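Open day at Sindgate: a lot of table and one very good tray

I'd been meaning to get to the Sindgate open day since October, when Genowefa Tomaszewski went to the first one and came back talking about nothing but trays. She buys packaging, same as me, so this is less strange than it sounds. It's a 65 mile drive, most of it behind trucks, and I got there with wet shoes because I parked in the wrong lot and had to walk around the whole building (use the lot behind Eklund, not the one by the road sign, which is for the gym).

Ivar Løken met us at the door with name stickers. Mine said Liz. The floor they let you see is 3376 square feet, and it's shared between a few tenants, so you wander in and out of other people's desks and say sorry a lot. Coffee was in the hallway. There were cinnamon buns too, the flat kind, and I had one before the talk and one during.

Pedolar had the space I'd come for. They're working on packing for small electronics, mostly secondhand phones that get mailed in and mailed out again, and what they wanted to show was how a thing like that gets handled between the box it comes in and the box it leaves in. Perihan Dağdelen did the talking. She's quick and a bit dry and she doesn't use slides, thank goodness. Everything happened on one big white table, and the first item up was a stand-in, a black block bound up in tape with a lighter strip running along the top.

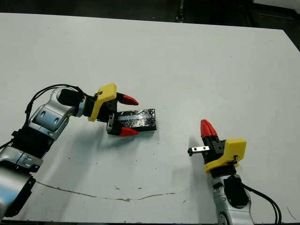

The table

I have opinions about tables, so I was happy to see one that gets used. White top, dark specks and scuffs all over it, and a long faint brownish streak curving across the surface that I kept wanting to go at with a damp cloth. I asked Perihan why white, when it shows every mark. She said that's why! If a screw or a scrap of tape is left behind, you see it. At Mundum our benches are a speckled gray that somebody picked out of a catalog to hide the dirt, and I've lost more small parts on those benches than I want to admit to my boss.

The downside is glare. Afshin Tehrani, who looks after the bench, told me he's moved the lamps twice this year and still isn't happy. I didn't find it bad myself, but I was only there for an afternoon.

The block, the tray and the phone

The stand-in block gets taped up again whenever a corner wears through, according to Afshin, and by now it must be half tape. I liked how shiny it is. Black phones are shiny too, and a stand-in with a dull matte finish would let everybody off easy, I think. Then there's the tray, a small rectangular one with a black rim and a white inside, and a real phone lying screen up next to it with a few bright patches of light on the glass. 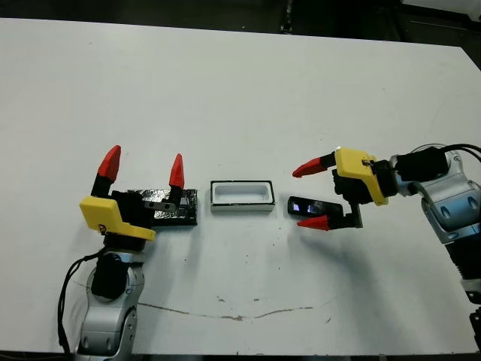
Liv Rustad
Packaging buyer, Mundum
14 Dec 2021

I got to hold the tray afterward, and yes, Genowefa was right. The rim is what sells it. Dark rim, light inside, so you know at a glance where the edge is and whether there's anything in it. Our own inserts are one color all over, and people set phones down half on the lip all the time. I asked if Pedolar would sell me a box of them and Perihan said not yet – they're still changing the depth. I left my card anyway. Twice, I think, because I also gave one to Ivar.

Some questions from the group, as far as I wrote them down. Does the phone go in face up or face down? Face up for now, so the screen can be looked over before anything goes on top. What about phones with a big camera bump? They rock, and that's part of why the depth keeps changing. Does the tray ship with the phone? No, it stays on the bench and goes around again. A man from a shoe company asked if it would work for shoes and I'm afraid I stopped writing.

After the talk we were left to poke around for half an hour, and I did what I always do, which is look at how people have set up their desks. It's a plain, decent room. Windows with blinds down one wall, a white desk with two black monitors side by side and the computer on the floor underneath, a blue jacket over the back of a chair. One man in a black jacket was at his laptop with his back more or less to the rest of the day, and good for him.

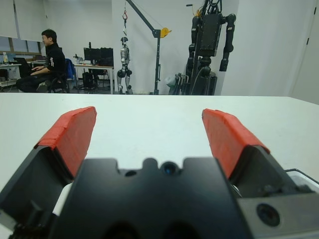

If you're going

Go early. By 3 the buns were gone and the parking lot was a mess. Bring a sample of whatever you pack, because Afshin is very willing to set it down in a tray and tell you what he thinks (I had a pair of earbuds in my bag and he was not kind about the case). Ask to see the tray up close, and ask about the tape too – he has views on brands and I ran out of page.

There's no sign-up sheet for the next one that I could find. Ivar said to email him and he'd put us on the list, and I'm bringing our bench manager, who needs to see a white table.

Recent items
Two days at the carton fair, and what my feet thought of it
Paper tape or plastic: we tried both for a month
Genowefa's notes from the October open day
Why our return labels kept peeling
Bench mats, old and new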